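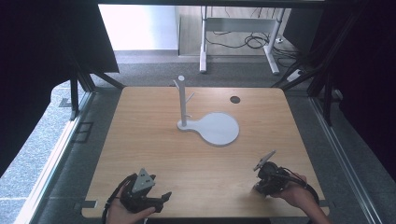
Landlord wants a "re-keying fee" after I handed everything back. Is this normal?

3 min read

Zaid Masri

I moved out of a one-bedroom in Odilby in May. Furnished place, managed by a company called Drukberg. Deposit came back short by $189, and the statement says "re-keying and turnover administration." I returned every key they gave me and have an email from their office saying they got them. No damage listed, no cleaning charge.

When I called, the guy told me it's "standard for security reasons" and that everyone pays it. Maybe everyone does, but that doesn't make it my bill. My lease has one line that says the tenant covers "costs arising from loss of keys." I didn't lose any keys. He also said the fee is "reflected in the building policy," and when I asked for the building policy he said he'd look into sending it. Still waiting.

I'm not made of money, and I also don't want to spend my summer fighting over this if the answer is that I signed something dumb. Has anybody gotten one of these back?

plainbagel

They all do this. My last place took $126 for the same thing and I just let it go. You could spend months on it and get nowhere. Leave a bad review and move on.

Also check whether you paid a move-in fee. Sometimes it's supposed to cover the locks already.

corner_unit_carol

I wouldn't let it go yet, and I wouldn't trust "they all do this" either. Companies say "standard" when they don't have a page number.

I've rented for a long time and had one of these from an outfit in Zirkthorpe. Theirs was $136, also with a nice long name. I wrote and asked for 2 things: the lease clause they were relying on, and the locksmith's invoice with my unit number on it. In writing, no phone calls. What came back was a photocopy of a price list. A price list isn't an invoice. I said so, and the money showed up later with no explanation and no apology.

That's one case and I won't pretend it proves anything about yours. Rules on deposits depend on your state, and some leases really do have a flat turnover charge buried in an addendum. Read the addenda, including the ones about parking and trash. I've seen odd things tucked into those.

What I'd look for:

Whether the word "re-key" shows up anywhere you signed or initialed.
Whether they sent the itemized statement within the deadline your state sets. Look that up on the state's own site and skip the blogs, half of which are selling you a letter template.
Whether "administration" is a separate amount. Lumping it in with the locks makes it hard to argue with either one, and I doubt that's an accident.

Changing locks between tenants is a sensible thing to do. I just don't see why the person leaving should buy it for the person arriving – they'd have to do it no matter how careful you were.

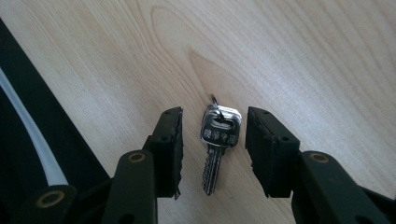 Does it matter that I have the return in an email and never got a signed receipt?

An email from their office saying they received the keys is good evidence, so save a copy outside your inbox and attach it when you write to them.

Zaid Masri

Thanks, both. Went through the addenda tonight. There's a pet one (I have no pet) and one about grills. Nothing on locks. I've written to Drukberg asking for the clause and the invoice. Not holding my breath.

plainbagel

OK, if it's not in the addenda then I'd push a little too. Still think they'll stall.

Contact us | Copyright Sutherland Community Help | Back to top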